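Oiling a tabletop that's gone patchy
Posted in Home & Furniture, 28th April

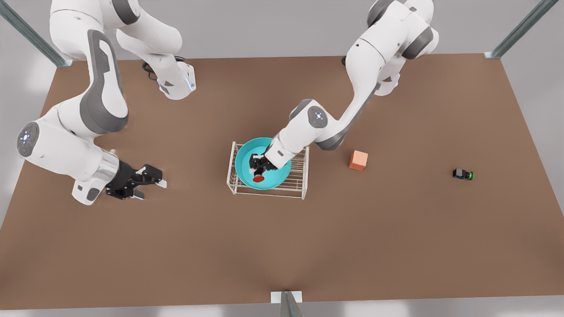

How long should I leave between coats of oil on a big brown table? I've put one on and it still looks dull in places, and I don't want to rush the next.

Leave it overnight at the very least, and a full day if your room is on the chilly side. Press a clean cloth on it, and if it drags at all, give it longer.

Siiri Stankevičius

Hello, and well done for having a go! I did ours last May, the long one we got from a house sale in Tistham, and I made every mistake going. The worst was putting far too much on. You want a thin coat, really mean with it, then wipe off whatever hasn't soaked in after a quarter of an hour or so - I left mine while I had my tea and it went like toffee. Do lay your oily rags out flat in the garden to dry before you bin them, as they can catch fire if you leave them in a heap.

Florêncio Pinheiro

Just varnish it.

Attila Bognár

I'd agree with Siiri about thin coats. My tin was 500 ml and I still have around half of it left after three coats. If the dull bits bother you, a light rub with fine paper along the grain before the next coat helps a lot, then a good dust down. Mats for hot dishes after that, and no wet cloths for a week or so.

Benvinda Cunha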